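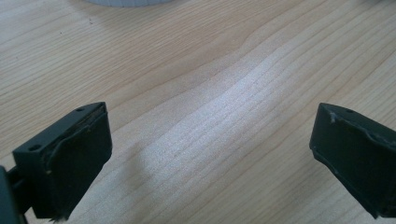
What do you guys wipe a light wood tabletop with day to day? Got a pale one, looks like maple, and I'm scared of wrecking the finish.

Damp microfiber cloth, one drop of dish soap in a bowl of warm water, then dry it right away with a second cloth. Go with the grain.

tabletop_ulises
OK thanks. More info, should have put it in the first post. Bought used, seller had no idea what the finish is. Blond color, fine straight grain except one spot where it goes wavy. When light hits it the middle goes almost white and kinda sparkly. Can't tell if that's glare or if the finish is worn there. Help

Poncombe_Pete
Move your head. If the bright patch moves with you it's glare. If it stays put its the finish.

tabletop_ulises
lol ok. Will try tonight

mkatayama
The sparkle can just be the wood. Maple does that, so does birch. Wavy grain reflects different too. I wouldn't sand anything yet.

sawdust_and_tea
Disagree on the dish soap btw. Even a drop leaves a film over time, and film on a pale top looks like haze in window light. Plain water, well wrung cloth. Did mine that way 13 years.

Poncombe_Pete
13 years of plain water and no grease ever? Do you eat at it?

sawdust_and_tea
Every day. Placemats.

Poncombe_Pete
well there you go. Some of us have kids. Soap, then a rinse cloth. Nobody rinses, that's where the film comes from

mkatayama
Both fine imo. Find out what the finish is first. Drop of water somewhere out of sight, wait 2 minutes. Beads up = probably poly or lacquer. Soaks in and goes dark = oil or bare. Different care completely.

tabletop_ulises
Underside ok for that?

mkatayama
Not the underside, lots of makers skip the finish there. Do the top, back corner.

Kullitz_fan
Just oil it. Kullitz board oil, thin coat, wipe off after. Looks amazing

mkatayama
Please don't oil it before the water test. If there's poly on there the oil just sits on top and goes gummy. Also yellows. He likes it pale I assume

Kullitz_fan
Mine didnt go gummy

mkatayama
Then yours isn't poly.

tabletop_ulises
Yes want it to stay pale. That's half the reason I bought it

Back, did the test. Beaded up, little dome, wiped off clean. No dark spot. And the bright patch moves when I move so it's glare. Feel dumb

sawdust_and_tea
Not dumb. Everyone panics about glare. Put the lamp on the other side of the room and you'll stop seeing it.

tabletop_ulises
Few tiny dark specks too, toward one end. Fingernail doesn't catch on them. Dirt or wood?

Poncombe_Pete
Damp cloth, rub one. If it comes off, dirt. If not could be in the wood, mineral flecks are common in maple. Leave em.

oltport_refinisher
Seeing people reach for sandpaper on specks all the time at the shop. 225 bucks minimum to fix a sanded-through spot, and on a blond top the repair shows. If you ever do need to scuff it, 300 or finer and by hand. But you don't need to.

Kullitz_fan
300 isn't even a grit they sell by me, it's 320

oltport_refinisher
or finer, I said

tabletop_ulises
One speck came off, others didn't. Leaving them. So soap drop, rinse cloth, dry cloth, no oil. Coasters?

mkatayama
Coasters yes, and something under hot pans. Don't leave anything rubber sitting on it either, some rubber feet react with lacquer and leave a mark that won't wipe out. Felt pads are cheap.

sawdust_and_tea
+1 felt. And try the plain water for a week, just see

Poncombe_Pete
here we go again

tabletop_ulises
Will try both, half the table each. Thx all

Ulises V.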